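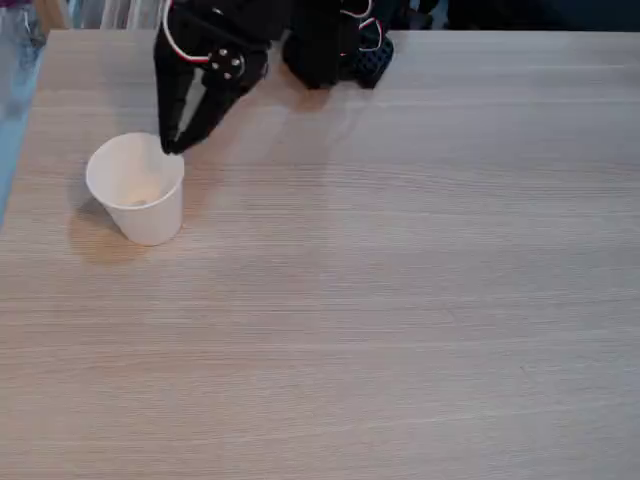
4th May: left gripper, finger joint and cable

Bench 2, Milberg cell. Started on the left arm after the cup runs began missing the rim. Paper cup only today, nothing heavier until the joint has been checked.

Counter at start: 2,273 cycles since the last full service. The Ivum sheet says to look at the finger joint well before that, so we are overdue.

What I found:

- Two of the small screws on the hub had backed out. The rest were snug. Took all of them out, cleaned the threads, put them back with a drop of the blue threadlocker. Tightened in a star pattern, by hand, short driver.
- Play at the right fingertip was around 3 mm before tightening. Can barely feel it now.
- Red and white cable was rubbing on the housing at the top of its loop. Jacket scuffed, no copper showing. Gave it more slack and moved the tie back one slot. Check that it still clears with the wrist turned all the way in.
- Other arm: cable loop fine, left alone.

Re-zeroed the fingers closed, tips just meeting, then open. Saved as the new home. The old values are in the Rutus folder under September, do not load those, they are from the previous set of fingers.

Grip test is one cup, upright, no fill, picked by the rim from above. Close slowly until the tips touch the paper, stop, then step the force up. Anything over the current setting folds the rim. Force limit is at 95 in the config (raw units, not percent, I got this wrong last time). Keep the second arm parked back and to the right during the test. Table clear apart from the cup.

Sofia Matos asked whether we should swap the fingers while we are in there. I would wait. The tips have some wear but the pads are still flat. Spare set is in the Baptista drawer, left finger only, the right one needs to be reprinted. Print it solid this time.

To do:

- mark the hub screws with paint pen so we can see if they move
- order more cable sleeve
- recheck screws after the next long run and write the counter value here
- fix the label on the e-stop extension, it still says bench 4

Stopped at the threadlocker cure. Leave the left arm powered down overnight.

3 comments
Search this notebook
Back to top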